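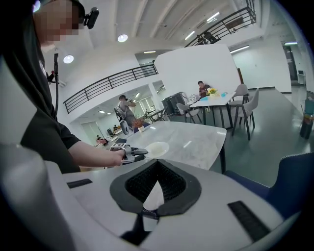

4. House rules for shared tables

I keep these short, so please read all of them!

1. Check who's working near you before you pick up the gripper. Say "starting" out loud — I still do it every time.
2. Keep your fingers clear of the gripper's fingers when you reach for a plate.
3. Stop after 45 minutes and take a break.

Caution: Polished stone throws back the ceiling lights, so go slowly near the rim.

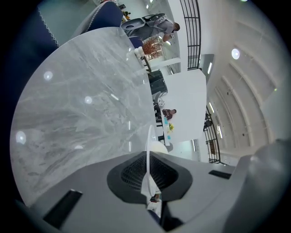 4.1 Putting things back

Questions? Ask Murali Iyer.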